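A robot that tidies wires

In September the Grollari workshop in Parbridge opens its doors to school groups for one morning. Visitors can walk in, look at the machines and ask the people who work there what they are doing. This page explains one of the demonstrations, for anyone who is going to see it or who missed it.

The demonstration is called Girndale. It has two robot arms fixed to one table, and their job is to sort a heap of old wire into baskets. There were 207 visitors last year, and most of them wanted to stand at this table.

A robot arm is a bit like your own arm. It has a part like a shoulder, a part like an elbow and a part like a wrist. At each of these joints there is a motor, and the motor turns the joint. At the end, where your hand would be, there is a gripper.

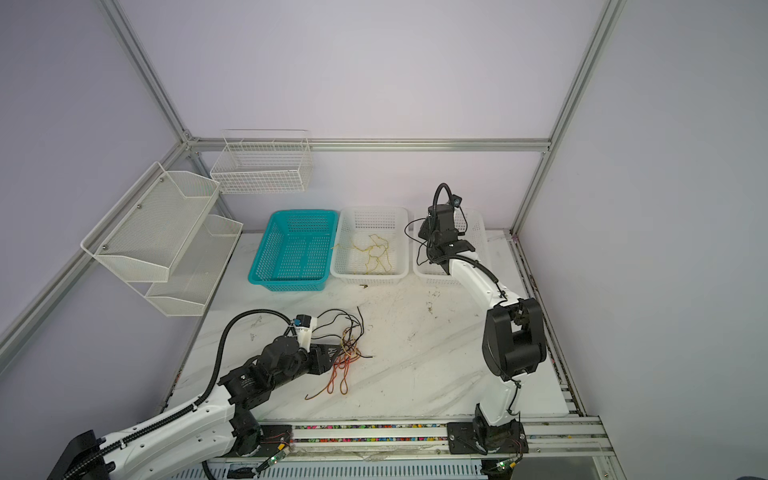
People often ask why the robots are given wire. A wooden block would be much easier. A block stays the same shape when you pick it up, so the robot can be told where the edges are and where to squeeze. Wire is different. It bends, it springs back and it wraps itself round other wire. If you pull one end, something on the other side of the heap may move.

Try it at home with 3 pieces of string. Drop them in a pile on the table and ask a friend to lift out just one, using only a finger and thumb. Your friend will probably look at the pile first, then pull a little, then stop and look again. The robot has to do the same sort of thing.

To look, it uses cameras. There is a small one on each arm, close to the gripper. This camera moves when the arm moves, so it gets a near view of whatever the gripper is about to take hold of. The picture goes to a computer as a very long list of numbers. The computer works out where the gripper should go next and sends a message to the motors.

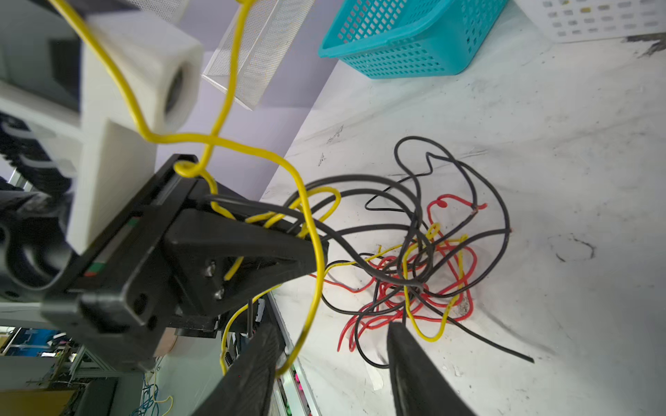
The view from close to the gripper, with black, red and yellow wires.

Tarcísio Figueiredo looks after the Girndale table. He says a wire sometimes loops round the gripper itself, and that this is a hard problem for a robot. You would feel a loop of string on your finger straight away. A robot with no sense of touch in its fingers has to spot the loop with a camera, and the camera may be pointing the wrong way.

The demonstration starts at 10.30 in the morning and each group gets 4 minutes at the table. Please keep your hands behind the yellow line on the floor of the hall. Questions are welcome while the arms are moving.

Words to know

Gripper: the part of a robot arm that holds things.
Joint: a place where the arm can bend or turn.
Motor: a machine that makes something move, using electricity.

Contact: Grollari Open Morning, 81 Cordeiro Road, Parbridge | © Grollari | Back to top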